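Gidon build notebook - shared workshop, back half
04/10/2025

Wrist trackers, second version, on the sofa task. Writing this up before I forget which change did what.
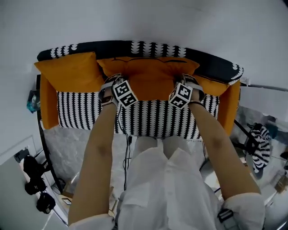

So the big change since June is the cubes. The old version had one flat marker on the back of each wrist, and the second you rolled your hand over to grab something, the tracker lost you. With a printed cube there's nearly always a face or two turned toward a lens, and the jumps in the hand track are mostly gone. Mostly! I still get a nasty flip when a cube is almost square-on and only one face reads. The solver can't decide which way the thing is tilted, picks one, changes its mind, and on the plot my left hand appears to do a cartwheel.

Rhodri thinks the fix is to throw out any single-face solution that disagrees with the last good one. I tried a quick and dirty version of that and it helped, but it also froze the hand in place a couple of times when I moved fast. Needs a proper filter. Leaving it off for now so the recordings stay raw.

Cushion task notes. I'm doing straighten, press, let go, step back, repeat. The orange cushions are great for this because they stand out so well against the black and white fabric and the segmentation picks them up with hardly any tuning. The fabric itself is another story. All those little white zigzags look an awful lot like corners to the detector, and with the threshold where Gergely had it we were getting phantom markers on the seat front. I raised the minimum marker size and then the border check, in that order, and the border check is what did it. (Gergely, I changed your config, sorry, the old one is saved next to it with "_old" on the end.)

Did 40 presses on the center cushion. Five of them are junk, all from the flip problem. I've tagged them and kept them, they'll be handy for testing the filter.

Cable. I do not love the cable. It hangs off the left wrist and goes to the floor, and when I lean in over the seat I can feel it tug a bit at the end of the reach. Trinity suggested running it up the sleeve and down the back, and I think she's right, but then the strap has to come off every time you take the shirt off, and the connector is already loose from being plugged and unplugged. Maybe a short pigtail at the elbow? Would want a right-angle plug. Vaher sells the connectors in bags of 100 and I can't see us getting through that many, so if anyone has a few lying around, leave them in the blue drawer please.

Straps are fine. Snug, no slipping that I noticed, and the housing stays put on the back of the hand when I push down hard. I was worried about that one - pressing bends the wrist way back and I figured the edge would dig in. It does a little after a long session. Going to round it over in the next print and maybe add a strip of felt.

Also measured the cube offset again, wrist joint to cube center, and got 5 mm different from what Birutė wrote on the whiteboard. One of us measured to the face instead of the center. Probably me. Will redo it with the calipers before touching the calibration file.

To do:
- single-face filter, real version, Rhodri and me
- reprint both housings with the rounded edge
- cable up the sleeve, try it with tape first
- remeasure offset, ask Birutė where she measured from
- try the loose blanket instead of cushions, which I suspect will cover the cubes constantly
- batteries for the head unit, the spare only held to 40 percent

Zane has the space next, so I've left the calibration board leaning by the printer.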